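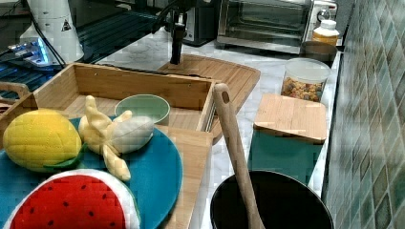
Oiling bamboo boards: how often?

durkance44
Posted 8/16/20
Mineral oil, one coat every 14 days, left overnight. The end grain still feels rough. Is a wax blend better?

skodlow
Wax only slows water at the surface. Sand to 220 first, then oil.
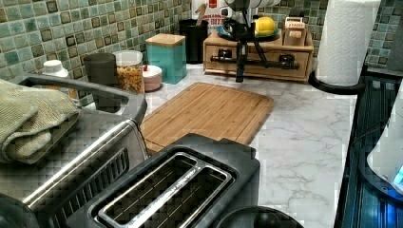

Two thin coats beat one heavy one — the excess just sits there and goes tacky.

vernard_j
Disagree on sanding. Bamboo strips are thin and the glue lines show fast. I oil mine each December and wipe it dry after use.

durkance44
Once a year seems low. Will try 220 on the underside.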